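Projects > Paden > table-tidying > README.md

Print this page | E-mail this page

# Paden Table Tidying: crumpled paper, cloth, glove

This is the data card for the table tidying part of the Paden collection. It is written for people who want to use the recordings, and also for people who want to set up the same table at their own place. Please read the section on objects before you write your own labels, because some words are used here in a narrow way.

Maintainer: Yuxi Zou
Object list and label checking: Qusai Darwish

## What is in it

The activity is small and ordinary. There is a table with waste paper on it, and the paper must go in the wastebasket. Other things are also on the table, and these are not waste and must stay out of the basket.

- 218 episodes in total
- 133 episodes with cloth and glove both on the table
- the other episodes have the paper and the basket, with one of the two or neither
- longest episode allowed: 200 seconds

An episode which passed 200 seconds was stopped and is kept in the set with the tag `timeout`. We did not remove them. If you want only finished episodes, filter by `result = done`.

## Objects

**Paper balls.** Each ball is one sheet of thin colored paper, crumpled by hand. Two colors are used, blue and pink. Both colors came out in lighter and stronger tones because we bought the paper in different packs, so in the labels there is only `blue` and `pink`, and a pale one has the same label as a strong one. Please do not expect that two balls have the same size. After some use a ball becomes flat on one side and it rolls less. We made new balls when the old ones did not roll anymore, and we did not write down when.

**Wastebasket.** A square one, with a translucent blue plastic bag as a liner. The edge of the bag is folded over the rim. In some episodes the bag slips down on one corner and covers part of the opening. This is marked with `liner_slipped`. The basket can be empty at the start or can already have paper inside. See `start_fill` below.

**Cloth.** Light blue. It is put flat but we did not iron it or pull it straight, so there are always some wrinkles. The cloth is not waste. In the early episodes one labeler (me, Yuxi) wrote `towel` and Qusai wrote `cloth`. Now all are `cloth`.

**Glove.** A red and black work glove. It can lie palm up or palm down. It is not waste.

## How the table is prepared

1. Put the wastebasket near the front edge. It stands on the table, not on the floor.
2. Put the cloth flat, near the back edge.
3. Put the glove beside the basket, with the fingers open. The direction of the fingers is free.
4. Drop the paper balls from one hand's height on the free part of the table. Leave them where they stop. If a ball falls on the floor, pick it up and drop it again.
5. Wait until nothing is rolling.

We changed step 4 in November. Before this, the balls were placed by hand, and they stood in a row too often. The old episodes have `placement = hand` and the new ones have `placement = drop`. For a fair test it is better not to mix them.

## Fields

| Field | Meaning |
|---|---|
| `episode` | running number |
| `start_fill` | `empty`, `some` or `full` |
| `cloth` | `yes` or `no` |
| `glove` | `up`, `down` or `none` |
| `placement` | `hand` or `drop` |
| `liner_slipped` | `yes` or `no` |
| `result` | `done`, `timeout` or `wrong_item` |

`wrong_item` means that the cloth or the glove went into the basket, even if it was taken out again later.

`full` means that the paper inside reaches the rim. We had some discussion on this word. Qusai wanted to weigh the bag, but paper is so light that the scale was not useful, so we look by eye.

## View of the table 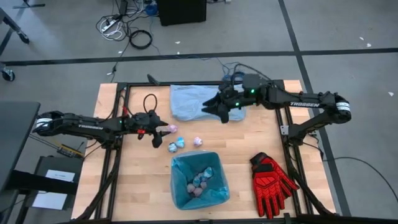 *Fig. 1. Paper balls on the table, the lined wastebasket near the front, the glove to its right, the light blue cloth toward the back.*

The left and right in the labels are the same as in Fig. 1. The tabletop is wood in a pale color, and the pale pink paper has less contrast on it than the blue. When we checked the labels a second time, most of the corrections were for pale pink balls. The light blue balls can be difficult too, when one stops at the cloth. For this case we label the ball as a separate object if any part of its outline is visible.

## Known problems

- A ball that stops under the edge of the cloth is counted only when it comes out.
- In 30 episodes the field `glove` was empty. Qusai filled it later from the recordings.
- The name `Guline` in old file paths is the earlier name of this part. It has the same content.
- The folder `Drellon` is for another table and should not be read together with this one.

## Still to do

Add a third paper color. Write the label guide as its own file. Check `start_fill` again for the older episodes, where `some` was used too freely.

For mistakes in the labels please open an issue with the episode number and the field name. One issue for one episode is easier for us.

3 comments | 12 shares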